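Calibrating the arm against the desk, part two

Last time I left off with the base bolted down and the controller talking to the workstation. The remaining problem was the one I had been putting off since June: the arm knew where its own joints were to a fraction of a millimeter, and had no idea where the desk was.

The desk and the arm do not share a surface. The arm is mounted on its own table, the desk is a separate piece of furniture with thin legs, and both stand on carpet. Carpet is a poor datum. If I lean on the desk while typing, it moves and then mostly comes back. "Mostly" was the number I wanted.

The procedure is dull. Pick three points on the desktop, put the arm in hand-guiding mode, bring a pointed tool to each one, record the pose, fit a plane. Repeat until the plane stops moving. I wrote the fitting script in an evening and called it Nedholm, after the street I lived on when I last did any linear algebra. It takes the touch points, throws out the worst of each set, and prints the transform and the residual. The source is short enough to read in one sitting and ugly enough that I would prefer you didn't.
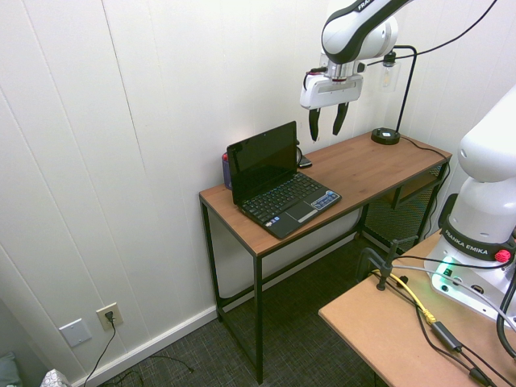

The first set of touches gave a residual of 2 mm, much too large for a flat desktop and a repeatable arm. I suspected the tool. My pointer was a turned brass rod held in the fingers, and the fingers have flat pads, so the rod could tilt slightly every time it met the surface. I filed a shallow V into a pair of pads and clamped the rod in that. Residual went down by half. The rest was the desk.

To check this I parked the arm over one corner, put a dial indicator on the desktop, and pressed down at the opposite corner with my palm. The needle moved, and it did not return to where it started. Four rubber feet cut from an old mat made it worse. Four hard plastic discs, the kind sold for putting under pianos, made it much better. They spread the load and the legs stopped finding new places to sink.

With the discs in place I ran 30 touches at each of the three points. The spread was small enough that I stopped worrying about the plane and started worrying about my cables. Anything hanging from the wrist pulls on it, and the pull changes with the pose. The joint torque sensors see this as an external force. In hand-guiding mode that means the arm drifts if the cable is tight, and a drifting arm gives you a touch point that is wrong by however impatient you were. The fix is slack, with enough of it that the arm can reach its far pose without tugging. Too much and the loop catches on the elbow. I have tied and retied mine more times than I care to log.

Approach height was the next parameter. The planner moves the gripper to a hover pose over the target, waits, then descends at constant speed. I started with a hover of 200 mm above the desktop, safe and very slow. The trouble with lowering it is that objects on a desk have height. A laptop with its lid open is a wall as far as the planner is concerned, and the fingers have to come down behind it or in front of it, never through it. I now model anything with a hinge as a box covering its full swing. This wastes space, and I have made my peace with that.

Descent speed I left alone. Contact detection works off the torque estimate, and the estimate is noisier when the arm is moving fast. I tried three thresholds on a stack of printer paper and kept the middle one. The low threshold tripped in free air – that was the cable again – and the high one left a dent in the stack.

I posted the residuals and the hover settings to the Gondari list on Monday and got more mail than I expected, nearly all of it on the subject of frames.

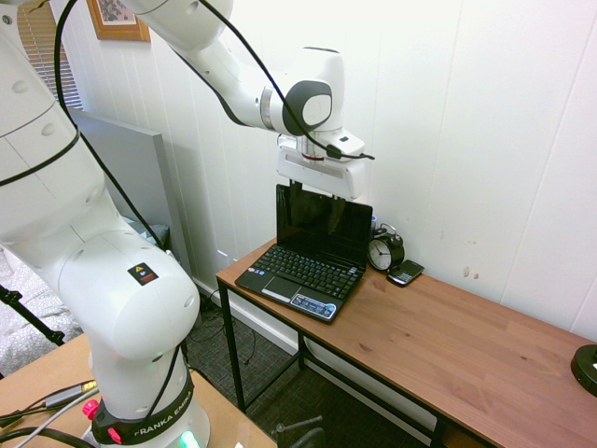

Armelle Langlois wrote that I was fitting the plane in the wrong order. Her advice was to calibrate the tool tip first, on its own, by pivoting the rod around a fixed point from many orientations, and only then touch the desk. Otherwise any error in the tip offset gets baked into the plane, and the fit will happily report a low residual while the whole surface sits too high or too low. She added that three points cannot tell you that a desktop is warped, and asked why I had stopped at three.

She is right on both counts. A constant tip error along the rod does not show in the residual at all if the rod is held at the same angle for every touch, and mine was. I have drilled a small conical dimple in a steel block and will redo the tip calibration with it over the next few evenings. After that, nine points on the desk in a grid, with the script changed to print the error at each point instead of one figure for the lot.

The updated version of Nedholm will go up once the tip routine is in. Until then, treat the transform in the old readme as good for hovering and no good for contact.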